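三月里我换了个笔记本，第一页只写了一行字：这个月，我教会了谁一件事？

写下这句话，是受了同事简佳蓉（Chia-jung Chien）的启发。我们都在Plelura做物流排班，她比我晚来两年，升得却比我快，而且没有一个人觉得不服气。我观察了很久，发现她有个习惯：凡是自己弄明白的东西，一定找个人讲一遍。新系统上线那阵子，说明文档有282页，大家都在群里叫苦，她读完仓储那一章，中午就拉着两个人边吃饭边讲。讲到一半卡住了，她哈哈一笑，说“这里我也没懂”，回去再读，第二天接着讲。

我太喜欢这种做法了！谈到职业发展，我们听得最多的是学新技能、考证书、换平台，这些当然都好，我自己也考过。可是很少有人认真劝你：趁早开始教别人。好像“教”是资深的人才有资格做的事，要等到头衔够了、白头发够了，才轮得到你开口。 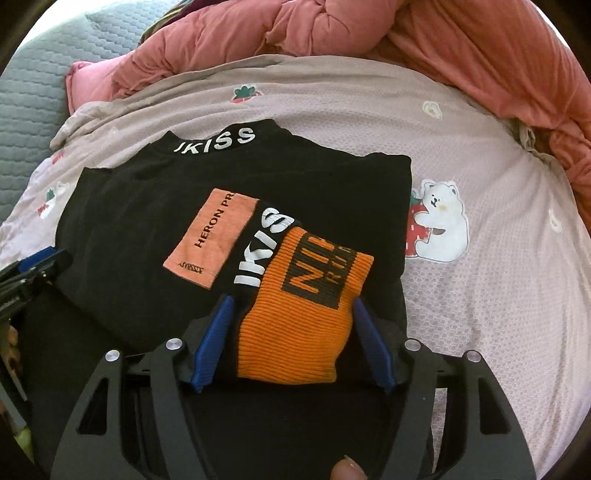
我偏偏觉得，最适合教人的时候，就是你刚学会的那几天。那时你还记得自己在哪里绊过脚，还记得哪个词第一次看见时完全不知所云。过上五年，这些记忆就磨平了，你会脱口而出“这个很简单嘛”，对面的新人只好点头，然后回座位上继续发愁。

我以前在Gokmont上班时的主管德内什·维达（Dénes Vida）就很懂这一点。他从来不亲自带新人，总是让上一个入职的人带下一个。我当时私下抱怨过，觉得他偷懒。轮到我带人的时候，为了讲清楚退货单的三种状态，我把流程从头到尾画了一遍，画完才发现自己有一种状态一直填错了地方。那张图后来贴在打印机旁边，别的组也来抄。说实在的，那比我在那里拿过的任何一次考评都让我高兴。 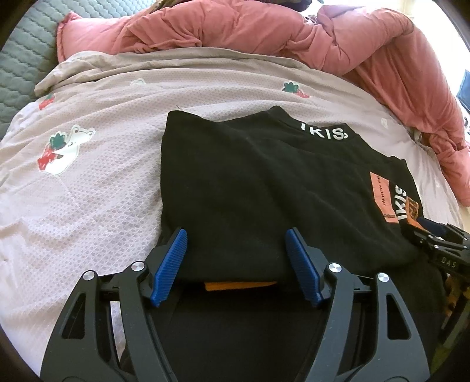 当然也有人反对。最常见的说法是：都教给别人了，我还有什么优势？这个担心我理解，有些公司的气氛也确实让人不敢放手。但请想一想，如果一项工作只有你会做，你连休假都不安稳，有新的机会来了，领导第一个念头也是“他走了这摊事怎么办”。把手里的活教出去，你才腾得出手去接下一件。佳蓉能调去筹备Ostora的新仓，就是因为原来的岗位早有两个人能顶上，交接只用了一个下午。

还有人说没时间。那就从小处来！一封300字的邮件，把你今天踩到的坑写清楚；或者开会前的五分钟，给旁边的人看一眼你新学的表格公式。不必做成幻灯片，也不必等人来请。讲得磕磕绊绊也没关系，听的人往往比你宽容得多，他们还会问出你从没想过的问题（我有好几个改进排班的点子，都是这么被问出来的）。

我也希望管理者把这件事当回事。现在多数公司的考核表上，个人产量列得清清楚楚，帮同事学会了什么，却只能塞进最后那栏“其他”。哪怕先加一行也好，让愿意教人的员工知道，花在别人身上的那一小时有人看见。

我的笔记本上，三月那一页已经写了两个名字。四月的还空着，不过隔壁组的新人昨天问我夜班轮换怎么排，我约了她明早十点，带上那张改过的流程图。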